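发件人：Vevness 画材小组（壁画组轮值）
收件人：vevness-huacai 邮件列表
日期：1/6/26
主题：Re: 丙烯分装罐和公用画笔，到底怎么收

各位好：

回复一下上一封里问的几件事。原信我留在下面，没看过的可以先看，看过的直接往下拉。

> 大家好，我是周末班的，第一次在列表里发信，问得乱请见谅。
>
> 上个月我们班用公用的丙烯画完了那组小木板，收尾的时候遇到几个问题，柜门上贴的说明里没有写：
>
> 一、调好的颜色剩下不少，倒掉可惜，有人拿自己带的面霜罐装了，有人直接盖层保鲜膜。下次来的时候保鲜膜那几份全干了，罐子那几份有好有坏。到底用什么装合适？能放多久？
>
> 二、瓶装颜料有人说要倒着放，有人说要立着放，我们柜子里现在两种都有，倒着的那几瓶盖子周围糊了一圈，拧不开。
>
> 三、画笔用到一半，桌上横七竖八放着，收的时候分不清哪支洗过哪支没洗。有两支根部已经硬了。
>
> 四、白色又没了。其他颜色还剩很多。能不能下次多买白的，少买成套的？
>
> 另外想问一下，Hurer 的笔和原来那批笔能不能混着用，还是要分开登记。
>
> 谢谢。

下面按原信的顺序答，顺便把去年清柜子时的一些记录也写进来。柜门上那张说明是三年前贴的，好几条已经对不上现在的东西，这封信讨论完以后我来改。

1. 调好的颜色用什么装

先说结论：用带螺纹盖的小罐，矮一点，口要大，装到接近罐口，盖之前把口沿擦干净。保鲜膜只管当天，从上午到下午可以，过夜就不要指望。

丙烯干掉是水跑了，罐子里空的地方越多，表面结皮越快。所以半罐颜料放在大罐里，还不如换一个小罐装满。原信里说罐子那几份有好有坏，我猜差别在这里，另外就是有没有擦口沿。口沿上有颜料的，盖子看着拧到头了，其实垫着一层，关不严。 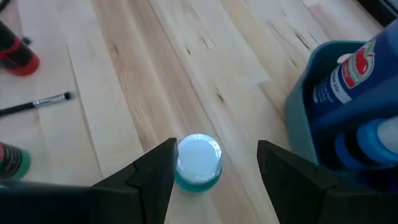 分装罐目前柜子里有三种来源：以前统一买的直筒罐，各班带来的化妆品空罐，还有不知道谁留下的玻璃瓶。玻璃瓶口太小，笔伸不进去，建议清掉。化妆品空罐可以继续用，白盖子、罐身矮矮的、带点蓝绿色半透明的那种小罐，高度放进浅抽屉正好。要注意的是罐身自己有颜色，隔着罐壁看，里面的颜料会偏色，灰和浅蓝尤其分不出来，所以不要凭外面看到的颜色去找，一律看盖子上的标记。

标记的办法：撕一小段纸胶带贴在盖顶，写颜色、班次、装罐那天的日期。不要直接用记号笔写在盖子上，光面的盖子擦几次就花了，下一个人也没法改。标签也不要贴罐身，罐子在抽屉里是从上往下看的。

面霜罐拿来之前请洗干净。油分残留在罐底，颜料放进去会起小坑。用洗洁精泡一晚上，第二天拿牙刷刷螺纹，冲净晾干。盖子里如果有一片白色垫片，抠出来单独洗，洗完记得装回去，没有垫片的盖子关不严。

能放多久，各人记录不一样。我们壁画组自己的记录里，装满的小罐放两个星期没有问题，再久就要先搅一下看。表面结了皮的，把皮整张揭掉，下面还能用；揭的时候不要戳破，碎皮混进去以后很难挑，画到板上全是颗粒。有怪味的直接扔，不用来问。

装罐前要不要加水：不要加。想防干的话，喷壶对着表面喷一下就够了，搅都不用搅。加水搅匀的颜料放几天以后附着力差，上次走廊那块板掉色就是这么来的。

2. 瓶装颜料立着放还是倒着放

一律立着放。

倒着放的说法是从挤管颜料那边传过来的，好处是快用完时颜料都在口上，挤起来省事。我们公用的主要是瓶装，尖嘴盖和螺旋盖都有，倒着放一段时间，颜料就从螺纹里渗出来，干了以后等于把盖子粘死。原信说盖子周围糊了一圈的那几瓶，请先不要硬拧。拿温水泡瓶口十分钟，用旧布包住再拧，多半能开。还是不行就放到水槽左边的架子上，我星期二下午去处理。

只剩瓶底的那种，用之前倒扣在杯子里，用完再立起来。

立着放还有一个好处，出桌的时候可以按瓶子拿，不用翻。现在大部分瓶子都是白盖，光看盖子认不出颜色，要看瓶身。黑色那瓶瓶身和标签带几乎混在一起，倒是好认；容易拿错的是蓝绿和绿，两瓶挨着放、光线又偏黄的时候，已经有两个班拿错过。建议出桌时把这两瓶隔开，中间放红或者黑。

每次上桌不要把 12 个颜色全摆出来。全摆出来的结果是每瓶都开过，每瓶都要擦，收尾多花半个小时。按当天的内容挑几瓶，缺什么再去柜子里拿。

瓶子摆在桌子里侧，靠近人的一边留给笔和调色盘。瓶子放外侧的话，伸手拿东西时袖子会带倒，绿的那种高瓶子最容易倒。

3. 用到一半的笔放哪里

画的过程中，笔平放在桌上没有问题，比一直插在水桶里好。插在水里，笔毛压着桶底，几个小时就弯了，水也会顺着金属箍往木杆里走，漆面裂开以后笔头就松。原信里根部变硬的那两支，情况相反，是颜料进到金属箍里面没有洗出来。

平放也有规矩：笔毛朝同一边，放在瓶子前面，不要压着别的笔。蘸过颜料暂时不用的，先在水里涮一下，擦到不滴水再放下。丙烯在笔上干得很快，接个电话回来就可能来不及。
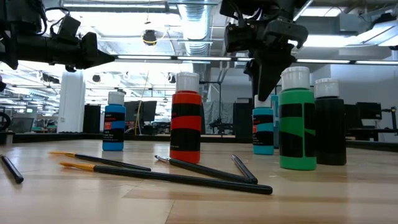

4. 洗过和没洗过的怎么分

水槽边准备两个筒，一个贴“待洗”，一个贴“已洗”。待洗筒里放一点水，水面只到笔毛，不要没过金属箍，并且当天一定清空。已洗的笔先平放在毛巾上晾，晾干以后再立进筒里，笔毛朝上。湿着就立起来，水还是会往下流进杆里。

洗的步骤：

先用废纸把多余颜料挤出来，这一步做了，后面能省一半水。
再用凉水或者温水冲，不要用热水。
手心里放一点肥皂，笔毛在上面打圈，重点揉靠近金属箍的地方，揉到泡沫没有颜色。
冲净，用手指把笔毛捋回原形，平放。

黑杆的笔看不出杆上沾没沾深色颜料，摸一下，有硬点的用湿布搓掉。黄色和橙色笔毛的那些也不要只看毛的颜色来判断洗没洗干净，毛色本身就偏暖，挤一下看水更可靠。

已经硬掉的两支，可以用画笔清洗液泡一晚试试，还是硬就改做刮底、刷胶用，在杆尾缠一圈红胶带，不要再放回公用筒里。

5. Hurer 的笔要不要分开登记

不用分开登记，可以混用。Hurer 那批是去年秋天买的，和原来的笔都是合成毛，洗法一样。唯一的区别是 Hurer 的大号比原来同一个号码宽，所以借的时候请写“平头大号”之类，不要只写号码，不然另一个班按号码来对总是对不上。

从 Du 那边拿来的几支旧笔是油画用过的，已经单独装袋，袋子上有字，画丙烯的时候不要拿。杆上没有标记的旧笔如果拿不准，闻一下，有松节油味道的归到袋子里。

6. 白色和下次采购

白色确实消耗最快，这个每次都一样，因为调浅色都靠它。我翻了一下账，去年全部画材开支是 3,506 元，其中瓶装颜料 219 元一箱的成套装买了不止一次，每次都是白色先空，剩下的褐和紫堆在柜子最下层没有动过。

所以同意原信的意见，下次不买成套。我的方案：

白色单买大瓶，Nekulent 的 227 毫升装，公用柜里常备四瓶，开到最后一瓶的人在柜门的纸上打勾。
黑色不补，现有的够用到夏天。
红、蓝、绿按剩余量补，低于三分之一再买。
褐和紫一年内不买，需要褐的班可以用红加绿调，比例贴在抽屉里面。
小罐补一批直筒的，透明无色，盖子要平顶，方便贴胶带。

Nekulent 的白比原来那个牌子稠，遮盖力好一些，第一次用的班可能会觉得刷不开。加一两滴水在调色盘上调，不要往瓶子里加。

不同牌子的颜料能不能混，我们试过的都能混，干了以后光泽会稍有差别，画完如果要上保护层就看不出来。瓶里剩的就不要互相倒了，哪怕颜色看上去一样。以前有人把两瓶绿倒成一瓶，后来补画那面墙，怎么都对不上原来的色。

7. 桌面

原信没有问，顺便提一下。浅色木桌上干掉的丙烯，用湿布盖十分钟，再拿旧银行卡的边平着推，顺着木纹走。不要用刀片，也不要用钢丝球，板子之间的缝里有颜料就用竹签挑。酒精能擦掉，但是会把桌面的漆一起擦花，靠窗那张桌子的一块发白就是这么来的。

铺报纸的班请换成旧床单或者塑料布。报纸湿了粘在桌上，比颜料还难弄。塑料布用完抖一下，晾在走廊，第二天再叠。

8. 还需要大家定的

有两件事我一个人定不了，请回信说一下意见：

第一，各班自己的分装罐是放公用抽屉，还是自己带走。放公用抽屉的话，过了两个星期没人动，轮值的人能不能直接清掉。我倾向可以清，但要提前在列表里发一次通知。

第二，待洗筒当天没有清空的情况，最近主要出在晚上那两场。是由最后离开的班负责，还是下一场先到的班负责。现在的说明里写的是“使用者负责”，等于没写。

意见请直接回到列表，不要单独发给我，免得还要再转。新的说明我准备月底前打印，贴在柜门内侧，旧的那张到时撕掉。

原信那个班的几罐颜料我昨天看过了，三罐还能用，已经补了胶带，放在第二层抽屉右边。另外一罐表面结皮，揭掉以后剩得不多，先留着，你们下次来的时候自己决定要不要。

Vevness 画材小组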